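Alvarado Indoor Bowls Club — pre-season hall walk-through, checklist w/ comments
Last updated: Tuesday, April 16, 2024
6 min read

Done by Mercedes Benavides, with Chiến Mạc on keys and ladder. OK = fine, FIX = before league night, WATCH = look again in May. Add comments under the item pls, not in the group chat.

1. ENTRANCE AND HALLWAY

Main door closer — OK. Slams a bit less than last year.
Door mat — FIX. Back corner curling up. Tape is not a repair, it got taped last season and was up again by the second round of the pairs.
Ramp handrail — OK, solid, no wobble.
Hallway lights — OK except the one by the trophy case, flickers. WATCH.
Bag storage — FIX. Bowls bags still being left along the wall under the fire exit sign. Needs to be clear the full width, always. Put the hooks up, they're in the box from Bedach, unopened.

Comment, Huguette Perrin: hooks are fine for shoes but a full bag with four bowls will pull them right out of that wall. Use the low shelf.
Reply, M.B.: Low shelf then. Hooks for jackets.

2. PLAYING SURFACE

Rink 1 — OK.
Rink 2 — FIX. Seam lifting at the far end, 2 inches. Caught my toe on it walking normally, so somebody following a bowl up the carpet is going to go down. Rink closed until it is re-glued. Cone and sign are out.
Rink 3 — OK. Slight ripple near center line, brushed out flat.
Rink 4 — OK, runs slow as ever, not a safety matter.
Ditch edges — foam loose on the window side. WATCH.
Bank step, both ends — yellow strip worn thru on the door end. FIX, new roll needed.
Carpet tension — not checked, needs the Skalix people and their gauge. They want 90 minutes with the hall empty.

Comment, Wumpini Aryee: can the Skalix visit be a morning? Juniors have the hall from lunch on and we've moved them twice already.
Reply, M.B.: Asked for a morning. Waiting.

3. KITCHEN AND TEA AREA

Urn — OK, lid catch now works. Keep it at the back of the counter.
Extension cord to urn — FIX. Don't use it. Plug straight in the wall.
Fire blanket — OK, on its hook.
Extinguisher — tag in date, pin in, gauge green.
Floor by sink — slippery when wet, same as always. Mop and sign live behind the door.
Hot drinks — none past the white line, spectators included. This has slid badly. Spill on carpet = rink shut, and a scald is worse.

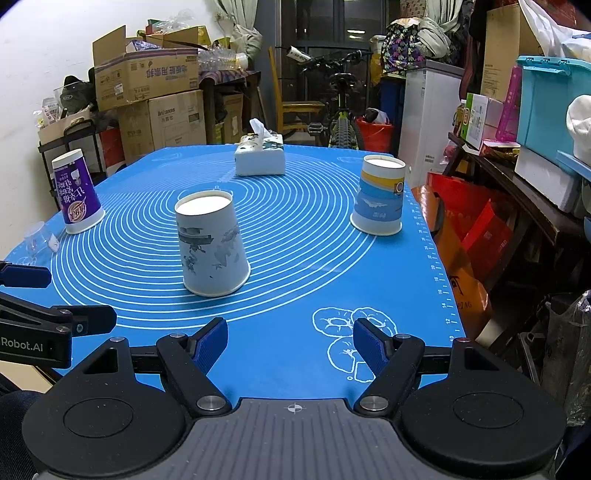

Eliécer Ospina asks if the white line rule covers water bottles too, as the singles final goes on a long time and people were told off for it last year. Bottles with a lid are ok on the bank, on the floor against the wall, not on the step.

4. EQUIPMENT

Mats and jacks — OK.
Scoreboards — rink 3 stand has a cracked foot, tips if you lean on it. FIX or bin it.
Bowls lifters — OK. One has a loose rubber end, pulled from the rack.
Club wheelchair — tires pumped, brakes hold. Wururska serviced it, sticker is on the frame.
Ladder — OK, but goes back in the closet. Found it propped behind the curtain.

5. FIRST AID AND EMERGENCY

First aid box — restocked. Ice packs low, WATCH.
Defib — light green, pads in date.
Fire exits — rear one sticks. Took Chiến a shoulder to open it. FIX FIRST, before anything else on this list.
Emergency lights — tested, all came on.
Hall limit — 50 including spectators. Was over it on finals day. Whoever is on the desk counts people in, no exceptions for family.

Comment, Chiến Mạc: rear door is the frame swollen at the bottom, not the bar. Can plane it this week if someone holds the other side.
Comment, Huguette Perrin: I can hold a door.

6. SIGNED OFF?

No. Rear exit, rink 2 seam and the step strip have to be done first. Re-walk once they are, then league night can go ahead on three rinks if the glue isnt cured. Draw may need redoing for that, Wumpini has the sheet.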